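**Card cell notebook, October**
Bench 2, Skerko returns work. Jairo and Maritza both read this, so add initials if you change anything.

Start 8:10. Left arm homed clean. Right arm needed two tries, same as last week, and came up fine after I reseated the connector at the base. I'm logging it again so that we stop treating it as a one-off.

Job for the day is membership cards and wallets coming back from Bresaria. Until September this was all hand work at the long table: open the wallet, pull the cards, look at both faces, sort into the holder, put the wallet in the outgoing tray. Two people, full shift. Now the arms do the pulling and the handoff, and one person sits at the cell and does the looking.

Handoff is still the slow step. Left picks up, right takes over, and for a moment both are holding the same card. If the second gripper closes before the first one lets go, we get a bend mark near the short edge. I brought closing force on the right down two steps and added a pause of 0.4 s before release.

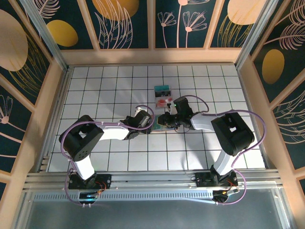
Both grippers on the card, middle of the floor.

With the pause in, I ran 19 handoffs before the break and pulled each card to check it under the lamp. No bend marks. Two came out rotated a little, enough that I would not want them going straight into the holder. Maritza thinks the rotation comes from the first pickup and the handoff only makes it show. She may be right. To test, we would have to mark the pickup angle on each one, and I don't want to do that while there is returns stock in the cell.

Purple cable on the left arm: check the white ties along the forearm at the end of every shift. Jairo found one open on the Sokol bench. Same cable, same ties.

10:40. Wallets. They are harder than the cards and I think we underestimated them in the plan. Leather gives, and the sleeves inside slide against each other. A person does this with a thumb and doesn't think about it. I stood next to Maritza for a while and asked her to say out loud what she was doing, and most of it came down to pressing on the spine, waiting for the sleeves to spread, then going in from the side where they spread most. We have none of that in the routine. The routine goes in from the top at a fixed height.

Changed approach for the second half of the morning: come in low and from the side, and take the sleeve stack as one piece. Leave individual sleeves to the operator for now.

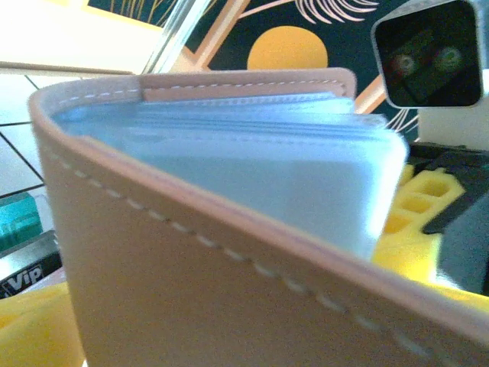
The low approach costs time but I prefer it. Coming from the top, the fingers kept catching on the leather and the arm would stop and wait for someone to clear it. Every one of those stops meant the operator getting up, and Maritza said by late morning she had lost track of which batch she was inspecting. I'd trade a few seconds per wallet for that not happening.

Talked about this over lunch with Jairo. His point was that the time sheet still has one line for "sorting," and it doesn't fit any more. Half of what the person at the cell does now is watching, and the watching is tiring in a different way from the table work. At the table you could talk. At the cell you can't really, or you miss the rotated ones. He wants to swap operators at two hours. I agree and will write it up for Destetti, since they set the rota for this line. Maritza would also like the chair from the old table brought over, the cell one is too high for her.

Also from lunch: the people who came off hand sorting have been put on label checks, and one of them asked whether it is permanent. I don't know. I said I would ask and I should do that before the end of the month.

13:30. Afternoon was the holder. Batch 706, mixed cards, all upright.

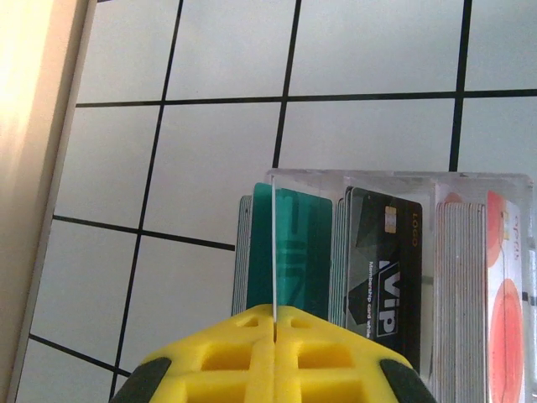
Spacing in the compartments is the thing to sort out before we raise the speed. The position file assumes every compartment is equally full, and the fingers come in at the same width each time. That's fine for a card that has a bit of room. In the thick stack to the right of the black VIP card the edges are packed tight against each other, and I can't see the present finger width getting between them without pushing on the neighbors. The green card at the other end has thin stacks near it and should be the easier target, so I'm starting the slow trials from that side. For the thick compartment, either we thin it by hand before loading or we teach a separate approach. Thinning by hand is one more job for the operator, so I'd rather teach it. Jairo would rather thin. Not settled.

15:20. Stopped the speed increase at 14 percent over last week's setting. Maritza asked me to leave it there until she's had a full shift with the low wallet approach, and I have no reason to push it.

To do:
- right arm base connector, order a spare
- two-hour swap, write to Destetti
- ask about label checks
- chair
- mark pickup angles on scrap cards only
- second approach for the thick compartment, or a decision to thin
- finger pads, compare with the Sokol set for wear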